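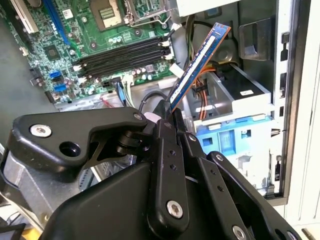 Leena Valtonen wrote to me after my last column to say that a coach is a coach, and that anyone who spends more than ten minutes choosing one for a staff outing has too little work to do. She has booked them for years and has always taken the lowest quote. I print her view first as it is the common one, and I held it myself for a long time.

I no longer do. My argument is that most of what goes wrong with group travel goes wrong in the booking, weeks before anybody climbs aboard, and that the lowest quote is very often low for a reason the person booking could have found out by asking.

Take the trip I know best. Last December the firm I then worked for moved its whole sales department from Vanurport to a two-day meeting at a hotel up the valley. The coach cost 1430 for the return journey, which looked like a fair price and was the cheapest of the 3 we were offered. What the quote left out was the waiting. The driver was hired for the road and nothing else. When the last session on the second day ran over by forty minutes, the coach had another job to get to and it left on time. It was entitled to. We had signed for a departure at four and it departed at four, with 19 people still in the conference room arguing over territory maps.

The taxis home cost more than the difference between our quote and the dearest one. I was the person who had signed, so I paid attention after that.

Group hire is sold by the vehicle and the day, but what you are buying is somebody's hours. A driver can lawfully work for only so long before a rest. A good operator will tell you this when you ring and will ask for your timetable before giving a price. A poor one gives you a figure in two minutes and lets you discover the limits for yourself. If the quote arrives before anyone has asked when you finish, I would treat it as a guess.

Viera Hrubý, who books travel for a choir and two walking clubs, put it to me in terms of questions. She asks what happens if we are an hour late, who answers the phone on a Sunday, and where the coach will stand while we are indoors. The third sounds fussy. She asks it as she once had a party of older singers walk up a hill in the rain to a lorry park, the hall having no room for anything longer than a van. The operator had never looked, and neither had she.

I think the blame there is shared, and it should be said plainly, for customers are quick to complain and slow to supply facts. Operators have told me about bookings that give a town as the destination and nothing more. They get passenger numbers that rise by a dozen the night before. They get luggage described as "just bags" which includes display stands and a lectern. No firm can plan round what it hasn't been told. A coach with every seat filled has a limited hold, and the lectern has to go somewhere.

The usual answer to all this is to hand the job to a broker. There are now plenty of websites that take one form and send back a list of prices, and I have used them. Clarkari, the one our office had an account with, was quick and polite and I have no quarrel with its staff. But a broker stands between you and the person who owns the vehicle, and on the day that is a bad place for anyone to be standing. When our coach left, I rang the broker, the broker rang the operator, the operator rang the driver, and by the time the message had come back down the line he was on the dual carriageway. With a firm booked directly I would have had the driver's number in my pocket.

People say in reply that brokers save money, and sometimes they do. For a simple transfer, airport to hotel at a fixed time, I would still use one. Nothing much needs to be known in advance and the cheapest seat is fine. It is the long day with several stops and a loose ending that suffers.

I am less patient with the other answer, that everyone should make their own way. It has become popular with managers since it moves the cost off one budget line and on to dozens of expense claims, where it is harder to see. Half the party drives and the other half tries to get a lift with them. The people without a car, usually the youngest and worst paid, spend the week before asking favours. Those who drove can't have a glass of wine at dinner. Somebody always goes to the wrong hotel. When I added up the mileage claims from a summer event we ran that way, the total was higher than the coach we had turned down, and that was before parking.

There is also the matter of the journey itself. I don't want to be sentimental about two hours on a coach. The air is stuffy and the toilet is best avoided. Still, new staff meet more people on the way to a conference than they do at it. Firouzeh Esfahani told me she learned how her department worked on the road to her first one, sitting by chance beside the person who did the rotas. That doesn't happen in separate cars on the ring road.

So what should a person do who has been told to sort out the transport? Settle the timetable first, with the finish written as the latest time you might get away and not the time you hope for. Pay for the waiting. It is dull money to spend and it will look like waste on every occasion when things run to plan. Send the full address of each stop and ask whether the vehicle can get in. Say what you are bringing. Ask for the cancellation terms in writing and read them before the deposit leaves the account, for they vary a great deal from one firm to another, and a few are harsh.

Then give the driver a proper break and a hot meal. I am surprised how often this is forgotten by people who have ordered three kinds of pudding for the delegates. The driver has been up since five. At the hotel in December ours was given a coffee in the porch, and I have sometimes wondered whether a plate of dinner might have bought us a few minutes' grace. Probably it wouldn't have, given the next job, but he was owed it anyway.

Leena's letter ended by asking what I would pay now for the same trip. The honest figure is the dearest of those quotes, which included the driver until eight in the evening and came from a family firm whose office is on the Engelbrecht road. I rang them in the spring for a different outing. They asked me eleven questions before they mentioned money, and one of them was whether the hotel's gate had a height bar. I had to ring the hotel and find out.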